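Trunum Compact Dehumidifier - User Manual
Section 4: Unpacking and First Use

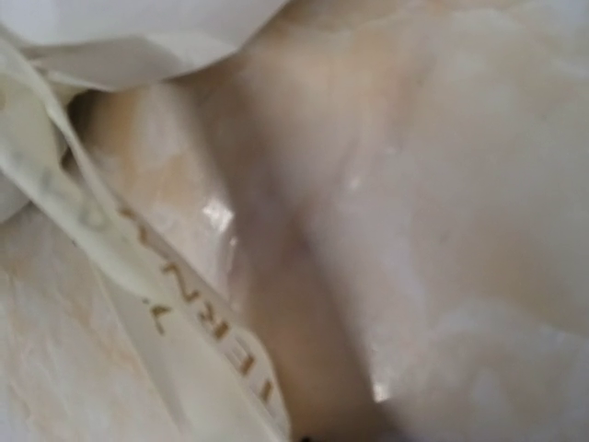 Fig. 4.1 Plastic bag material, off-white and translucent.

4.1 Before you begin

Read this section in full before connecting the appliance to the mains supply. Keep the manual with the appliance and pass it on to any later owner.

CAUTION: Plastic bags and film can cause suffocation. Keep all packing material away from babies, children and pets.

The carton should contain the dehumidifier, the water tank (fitted), one drain hose, one hose clip and the warranty card. If any part is missing or damaged, do not use the appliance. Contact the dealer or the Dudorska service desk and quote the serial number printed on the rating label.

4.2 Removing the packing

1. Stand the carton upright on a level floor and cut the tape along the top seam. Do not push the blade deep into the carton.
2. Lift out the accessory tray and set it aside.
3. Take hold of the appliance by the recessed grips on either side and lift it clear. Do not lift it by the tank or the louvre.
4. Remove the outer bag and all adhesive strips. One strip holds the float inside the water tank and is easily missed.
5. Pull out the tank, take away the foam block behind it, and slide the tank back until it clicks.

Note: Keep the carton until the end of the return period. Clean film and bags may be recycled where the local authority accepts them.

4.3 Standing time

If the appliance has been carried or stored on its side, oil from the compressor may have moved into the cooling pipes. Stand it upright for 5 hours before switching on. Running it sooner may damage the compressor, and damage of this kind is not covered by the warranty.

4.4 Choosing a position

1. Place the appliance on a firm, level floor. Thick rugs may block the lower air inlet.
2. Leave a gap of at least 20 cm between the rear grille and the wall, and 90 cm of clear space above the louvre.
3. Close outside doors and windows in the room to be dried.
4. Keep the appliance away from radiators, heaters and direct sunlight.

WARNING: Do not use the appliance in a bathroom, shower room or any place where it may be splashed. Do not stand it beneath a washing line from which water may drip.

The Stisteseo wall bracket is not suitable for this model. It is intended for the smaller Torres unit only.

4.5 Switching on

1. Check that the tank is fully home. The appliance will not start if the tank is loose.
2. Insert the plug directly into a wall socket. Do not use an extension lead or a plug-in timer.
3. Press the power button. The green lamp lights and the fan starts.
4. Press MODE until the setting you require is shown. "Auto" is suitable for most rooms.
5. Open the louvre by hand if it has not risen fully.

Note: The compressor starts a few minutes after the fan - this delay is normal and protects the motor. A faint smell may be present during the first day of use and should clear with ordinary airing.

4.6 Using the drain hose

The hose may be fitted where the tank cannot be emptied regularly. Switch off and unplug the appliance first. Remove the rubber plug at the rear, push the hose on to the outlet and secure it with the clip. The hose must fall steadily to the drain along its whole length, without loops or kinks. Keep the rubber plug in a safe place, as it must be refitted when the tank is used again.

Replacement hoses may be ordered from any Dudorska dealer under part number 337.

Section revised May 29, 2024. For cleaning the air filter, see Section 5.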